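12/11/2021
By Effie Mackay and Hamish Ashby
4 min read

4.2 Turnaround delays at regional ports

Delay records were supplied by Moncrieff, the ground handler at both airports, and cover 831 turnarounds of turboprop aircraft in November. A departure was counted as late if it left the gate more than 15 minutes after schedule. Flights cancelled for weather were removed before analysis.

Late inbound aircraft explained most of the late departures. Among flights that arrived on time, the usual cause was baggage reconciliation — in particular, transfer bags missing from the load sheet. Fuelling was seldom recorded as a cause, although Yule (personal communication) notes that crews tend to log it under "ramp, other". We kept the codes as entered.

Extending the scheduled turnaround by two minutes changed little at the smaller airport, where a single crew covers every gate. At the larger one the effect depended on the time of day, and we return to it in Section 5. Labour costs were not modelled.

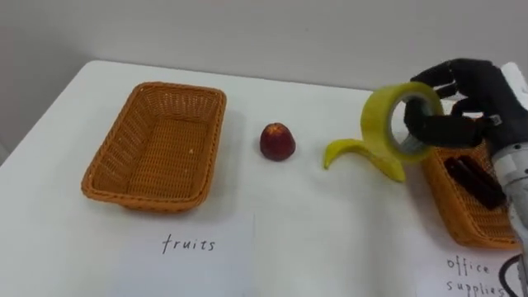
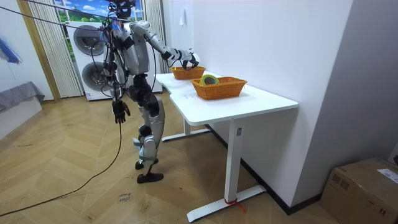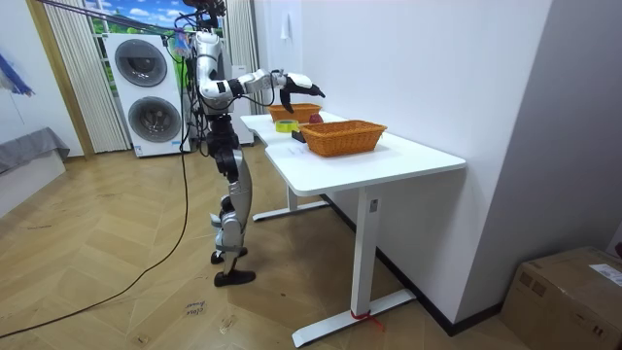
Figure 14. Left to right: basket on a white tabletop; humanoid robot at a desk with two wicker baskets; humanoid robot with one arm extended over a desk.

Correspondence: Effie Mackay | © 2021 the authors | Back to top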